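Tumell Head Unit, Task Kit 2
Bratell -- Data capture equipment

Overview

The Tumell is a head-worn recorder for collecting first-person examples of manual work. The wearer does an ordinary job with both hands free. The unit stores video, head motion and a task label, and the exported episodes are used to train manipulation policies for two-armed robots.

Task Kit 2 adds a set of office and janitorial task cards, a revised chin strap and the Grernmont export tool. The head unit itself is unchanged. Owners of the first kit can order the cards and strap separately.

In the box

Head unit with fixed downward-tilt mount
Chin strap, revised
Charging cable
Task cards, office and janitorial set
License for Grernmont export, one workstation

Specifications

Weight, head unit with strap: 487 g
Episodes held before offload: 600
Synchronization: video and head motion share one clock
Labels: spoken or entered afterward in Grernmont
Operating environment: indoor, dry

Mount angle

The mount is tilted so that work held close to the body stays in view. Tasks done at waist height or lower are the hard case for a level camera, which loses the hands as soon as the wearer stands over the object. Wastebasket handling is the task we use to check the angle on a new wearer. Both hands should be visible at the rim while the wearer stands upright and looks down into the basket.

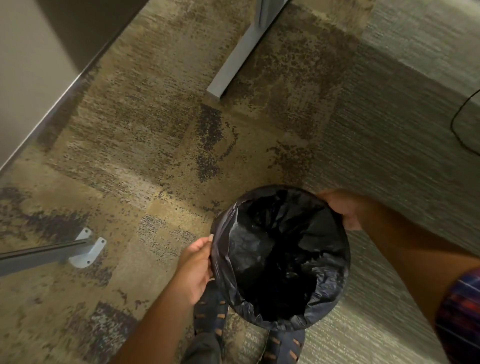 Nektarios Manolakis asks whether the liner task has to be recorded as one long episode, and says his team would sooner cut it at each change of grip. Either method works. Grernmont accepts a single episode with grip markers, or separate clips carrying the same task label. The two should not be mixed within one set, as the export tool treats a marker and a clip boundary differently when it computes episode length.

Recording notes

Start each episode with the hands in view and still. Vary the floor, the room and the wearer before varying the object -- a set recorded by one person in one office transfers poorly. Sleeves may be long or short, and a mix is preferred. Failed attempts should be kept and labeled as failed. Do not repeat a motion for the camera inside an episode; end it and start another.

The reference set supplied with the kit contains 497 episodes recorded at the Giannakopoulos site in April. It is intended for checking an import pipeline and is too small to train on alone.

Compatibility

Grernmont export reads files from both kits. Files made with the earlier strap need the head offset entered by hand, once per wearer.

Ordering

Sold as a complete kit or as an upgrade. Replacement straps are sold in pairs. Requests for custom task cards should state the object, the working height and whether one or both hands are used.

Page revised 22 July 2023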